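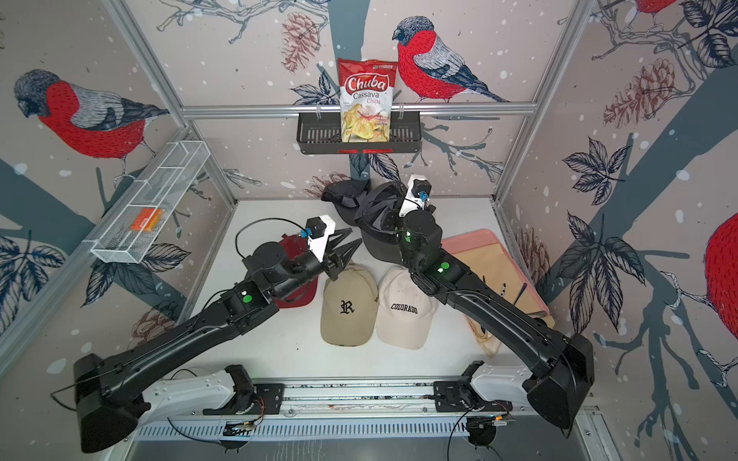 Figure 3. Small booth lined with illustrated wallpaper.

3.2 Wall coverings and hanging procedure

Printed wall coverings for small interiors are sold in two main groups: plain paper, in which the print sits directly on the sheet, and nonwoven stock, in which a fiber layer carries a coated face. The two groups take up water at different rates. Plain paper widens after pasting and shrinks again as it dries, and most open seams in finished work can be traced to this movement. Nonwoven stock moves far less, but its stiffer sheet pulls away from tight inside corners if the paste is thin.

Both groups were included in the present study. The plain paper was a single-weight sheet from Prukevport, and the nonwoven was the Narnik standard grade. Samples were taken from single production batches to keep color and coating weight constant. A total of 110 strips were cut, divided evenly between the two groups. Strips with visible creases or edge damage were replaced before pasting.

Illustrated designs were chosen over plain colors for the main series. A gap at a seam is easier to find where it breaks a drawn line, and small shifts in alignment can be read directly from the print. Figure 3 shows illustrated wallpaper used at booth scale. In a small enclosure of this type the walls are short, the corners are close together, and any error in the first strip is carried quickly to the next wall. Earlier work on full-size rooms gives little guidance on this point. Strips in those studies were long enough for small errors to be spread across several seams.

Paste was mixed by weight with tap water and left to stand until no lumps remained. Each strip was pasted on the back with a short-nap roller, folded paste side in, and rested before hanging. Resting time for plain paper was set at the value printed by the supplier. Nonwoven strips were hung with no rest. The paste batch was changed in the middle of the plain paper series — the first batch had begun to thin — and this change is treated as a separate factor in Section 4.

Strips were hung from a plumb line and smoothed from the center outward. Inside corners were wrapped by a narrow margin and overlapped by the following strip. This method hides movement at the corner but leaves a raised edge, which was measured with the rest of the seams. Test panels were then kept at 25 °C with the air supply closed until the paste had set.

Seam width was read with a hand lens and steel scale at fixed heights on each panel. In all, 509 readings were kept for analysis. Readings taken over a torn edge were dropped, as were those where paste had dried on the face and hidden the joint. Qistina Lau and Dindo Villanueva read the panels separately, and neither had access to the other's sheet. Where their values differed by more than one scale division, the lower value was used. This choice makes the reported gaps slightly conservative.

Rub resistance was tested on offcuts from the same strips. Each offcut received 1,000 strokes with a damp felt pad under constant load. Loss of print was graded by eye against the Espinoza comparison card.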